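About Sestby

Hi, I'm Jayanthi Arumugam, and I run Sestby, a pickup laundry and mending service for people who'd like their evenings back! I started in February with one washer, my aunt's old sewing machine and 60 flyers (half of them had the wrong phone number, sorry again to whoever kept getting those calls).

These days Keerthana Hegde does the mending and Gangadharan Kurup drives the van, which we call Pallent for reasons he won't explain. We wash every order on its own, use plain unscented soap unless you ask for something else, and fold everything by hand. Got a fussy sweater? Pin a note to it and we'll read it, I promise.

Folded denim and a towel, on rose-print pink: 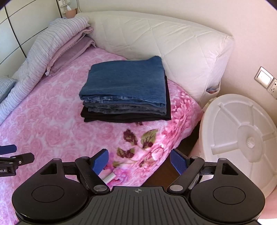
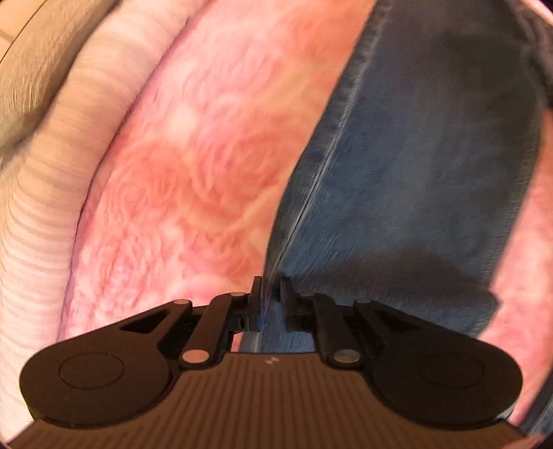
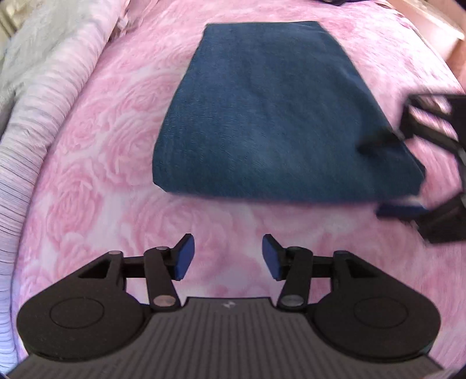

Where we pick up

All over Sematholm, plus the farm road as far as the D'Souza feed store. Leave your bag on the porch by eight and text me when it's out. If you're farther off, ask anyway, because Gangadharan likes a drive.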